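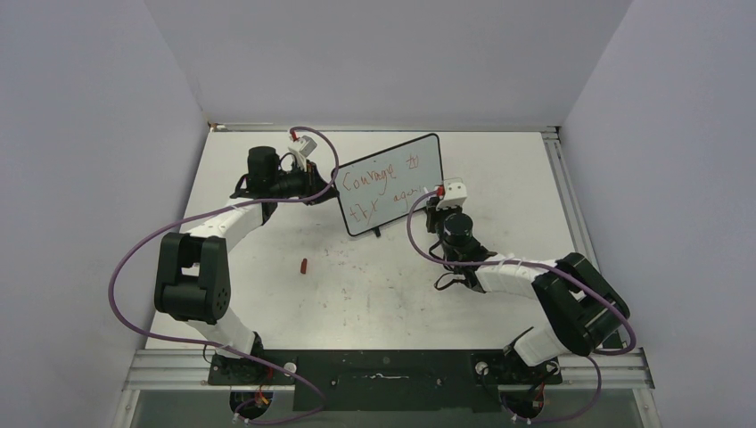

Courage to try again (club update, week 4)

October 3, 2018

Quick one tonight, I have a quiz tomorrow and haven't opened the book. But I said I'd post every week so here we are.

The writing task. Still the writing task. For anyone new: our club is doing the Koletti challenge this year, the two-arm category. One arm steadies a little whiteboard, other arm writes a phrase on it with a marker. You pick your own phrase out of a list they send you. We picked "Courage to try again" back in June when it sounded cute. Now it's just what we say every time something crashes. Which is a lot.

You can read "Courage" fine. "to" also fine. "try" has a tail on it that goes way down, and the end of "again" is faint or just not there. More on that in a sec.

What's going on with the slope

Both lines climb to the right. I spent most of Monday blaming the handwriting code, went through all 516 lines of it, found one dumb bug that had nothing to do with anything. The board sits crooked, left end lower. We write in table coordinates, we don't look at where the board really is. I think part of the slope is that and part is the arm drifting but I haven't measured it properly so don't quote me.

Two options:

Hold the board straight. Easy to say. The left gripper only has the edge of it and the board can pivot.

Find the corners with the wrist camera and rotate the path to match. Harder, better, probably what we do. The frame is black and the table is white so it should be an easy find — famous last words.

The y

The long tail on the y is my fault. I set the pen-up height too low, so the pen is still touching when the arm starts moving to the next letter. Raised it. Then the last word went faint because I raised the wrong number, the one for pen DOWN. Both are called something like z_pen. Renamed them. Should of done that in June.

Pressure is its own mess. There's no force sensing on these, so we're guessing from motor current, and the reading jumps all over. Current limit is at 300 right now. At 179 the marker barely drew anything. Somewhere in the middle is probably right, I'll try a few on Friday.

Other stuff, fast

Cables. The purple ones are long, and they go over the wrist and the forearm and loop around by the elbow. We need clips. The loops move whenever the arm does and I'm pretty sure they tug on the wrist at full reach. Donnelly (the lab, upstairs) has a bin of them, going to ask.

Marker caps. PUT THEM IN THE CUP. There's a cap or stub lying on the table again. If an arm sweeps over it mid run that's a run gone.

The table is getting scuffed up in the middle too. Mostly cosmetic but the camera might not like it once we start looking for corners, so somebody please try the eraser spray before we order a new top.

Dronine, our scheduler thing, now restarts by itself after an e-stop. Small win! It used to take nearly 30 seconds of clicking around every time.

What's next

Corner finding first. Then pressure. Then the whole phrase five times in a row with no one touching anything, which is what the judges want to see. We're at zero in a row if you're strict about the n.

The practice round is at Villov again, same room as last year, bring a power strip. Sign up sheet is on the door, two people per slot, and please write down which config you ran because I found three versions of the same file this week and they all said "final".

If anyone reading has done marker writing on cheap arms and has a trick for pressure, comments are open. Somebody suggested a spring in the pen holder and I kind of love that idea, just need to find a spring.

Ok, quiz. Chapter 4. Bye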